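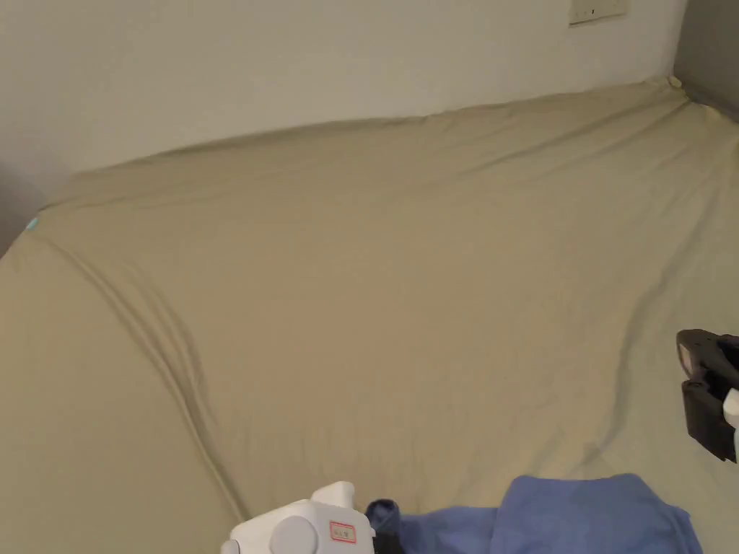 4. Ironing, folding and the standard of "good enough"

4.1 What households iron

The first round of interviews asked each household in Gilstead to go through its weekly wash and say which items were ironed, which were folded without ironing, and which were put back into use straight from the line or the dryer. Answers were recorded by item and by person, because members of the same household often gave different accounts. In several homes one adult reported that bed linen was "always" ironed while another, asked separately, said that it had stopped years earlier.

Shirts for work and school were the items most often ironed. Tablecloths came next, though many households owned only one and used it on holidays. Pillowcases were ironed more often than sheets. Fitted sheets were almost never ironed, including by people who described themselves as strict about laundry. The usual explanation was the elastic. The corners do not lie flat on a board, and the part of the sheet that can be pressed creases again when it is pulled over the mattress. One respondent said she had tried ironing the sheet after it was on the bed and had given up partway through.

Older respondents drew a line between flat sheets and fitted sheets that younger respondents did not. Those who had grown up with flat sheets, tucked at the corners, remembered them as a pair with the ironing board. The fitted sheet came into the house as a convenience and was treated as one from the start. When these respondents changed from one to the other, the ironing of bed linen ended, with the pillowcases kept on for a time and then dropped.

4.2 Creases and how they are judged

We had expected respondents to speak of creases as a single thing to be removed. In practice they sorted them. A sharp line left by folding was acceptable on a sheet and was sometimes welcomed, as it showed that the sheet was fresh from the closet. Small wrinkles all over the cloth were put down to the dryer and drew little comment. The crease that people disliked was the long one that comes from uneven pull, where a sheet has been stretched more at one corner than at another. A sheet can be fairly taut over most of a mattress and still carry such a crease on the diagonal, with smaller folds toward the back (Figure 4).

Respondents gave two reasons for disliking it. Some said that it could be felt at night. Others said that it made the bed look badly made even when everything else was in order. Most knew how to get rid of it, by lifting the nearest corner and setting it again, but few said they did so on an ordinary day. It was more likely to be corrected when guests were expected or when the bed was to be left without a cover.

Color affected these judgments. Respondents thought that plain, mid-toned sheets showed creases more than patterned ones, and two households had bought patterned sheets for that reason. White sheets were held to the highest standard, and were also the most likely to be described as a mistake.

4.3 Folding on the bed

The bed was the main folding surface in most of the homes. Tables were lower in the list, as they were in use for meals or schoolwork and had to be cleared and wiped first. A mattress is wide and soft, it stands close to the drawers where the clothes will go, and a pile left on it has to be dealt with before anyone can sleep. Several respondents named this last point as an advantage. A basket of clean laundry left in a hallway could stay there for days.
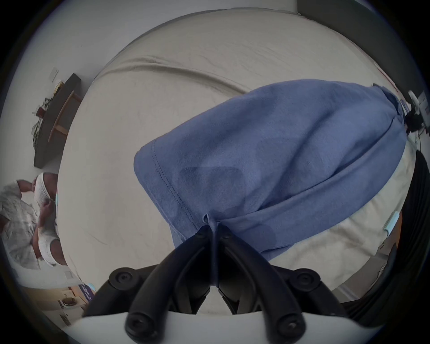 Methods of folding were learned from parents, from shop work or from the internet, and they were hard to change once learned. Couples often folded the same item differently and either divided the work by item or accepted mixed piles in the drawer. Towels caused more disagreement than any other item. The fold decides whether the towel fits the shelf, so one person's method can force the other to fold it again. T-shirts were folded with less care, and some respondents folded only the ones they would wear outside the house.

Respondents who folded on the bed usually did so over the sheet or blanket already in place. A smaller group spread a towel first. They mentioned pets, dust, or the feeling that clean clothes should not touch a bed that had been slept in. This last view was stated firmly by those who held it and was unknown to the rest.

4.4 Products and advice

We asked about sprays, dryer sheets and other goods sold to reduce creasing. The local discount store, Skurkico, stocked a wrinkle spray under the name Relik, and many respondents had owned a bottle at some time. Few had bought a second. It was used on shirts in a hurry and on curtains, and very seldom on bedding. Respondents did not usually complain that it failed. They said that they forgot they had it.

Advice from family was trusted more than advice on labels. The most common piece of advice was to take the wash out of the dryer as soon as it stops. Nearly all respondents repeated it to us, and a good number added that they did not follow it. Shaking out each item before hanging was also widely recommended, mostly by those who dried outdoors.

4.5 The rating exercise

In November the households were asked to rate the importance of a pressed or smooth finish on different items, using a scale from 0 to 100. A score of 100 meant that the person would not use the item unless it was smooth. Only work shirts and clothes for formal events were given 100 by more than a handful of people. Fitted sheets were scored low, in line with the interviews, but their scores were also the most spread out. Some people who gave low scores to every other item in the wash gave the fitted sheet a high one, and when asked about it they spoke of sleep and comfort and hardly at all about looks.

Lau's earlier work on household standards treats smoothness as a matter of display, and for shirts and tablecloths our results agree. Bed linen fits this account less well. It is covered for most of the day and seen by few people outside the household. The coding of the sleep and comfort replies was done by Larasati Oei, who separated remarks about touch from remarks about appearance. The full list of codes is given in the appendix. Section 5 takes up the time spent on each task and who in the household spends it.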